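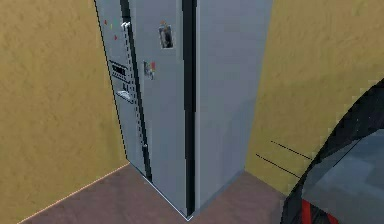
*Fadwa Badawi*

## 7.3 Door-pull fault in the simulated kitchen

The Pellari log says "grasp OK" when the fingers close. Don't take its word for it. In our Friday batch it logged 1,093 good grasps out of 1,999 tries on the refrigerator, and the door stayed shut in plenty of those.

1. Stop the run and save the log before you reset.
2. Load the kitchen and park the base in front of the long dark handle. Facing the corner between the door and the side panel is too far over.
3. Set the pull limit to 30 newtons.
4. Run one pull. Read the hinge angle, and ignore the status line.
5. If the angle is still zero, reload the handle's contact shape and repeat step 4.

**Note:** The Dillska patch is supposed to fix this. I haven't seen it do so.

**Caution:** Never copy a passing simulated run to the real arm with the pull limit off. Keep a hand on the stop button for the first real pull.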